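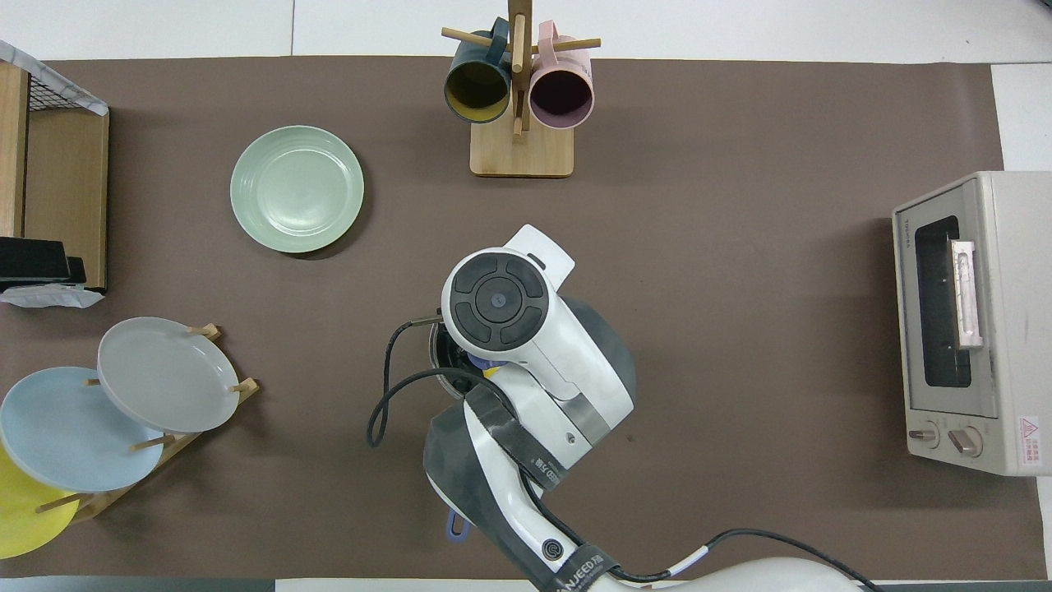 One of the arms at the mat, with the mug tree and toaster oven in reach.

Berwyn Probert gets loud when he talks about planners. He writes the motion software at Kudent, and for most of our hour he was half out of his chair.

"Dishes are great," he said. "A plate on edge gives you a thin rim and not much else. Your perception has to find that rim, and your planner has to get two fingers around it without bumping the next plate over!"

The package is called Mussa. Its first version planned each arm alone and made the other one wait, and Probert hated that. "You've got 2 arms, so let them both work. Now they share one schedule, and each arm knows where the other plans to be."

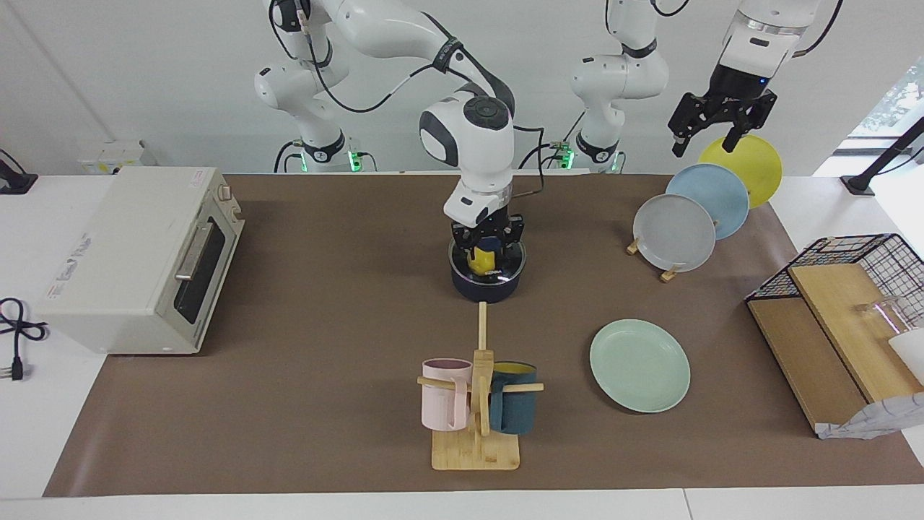
Left gripper on the yellow plate's rim, right gripper down in the pot.

The test suite had 744 cases in May and has 1,490 now, many of them written by Probert himself. His favorites involve mugs. "Handles, pegs, which way the thing faces... I could do mugs all year." Next he wants faster replanning when an object slips, and he has 14 ideas for it taped above his monitor.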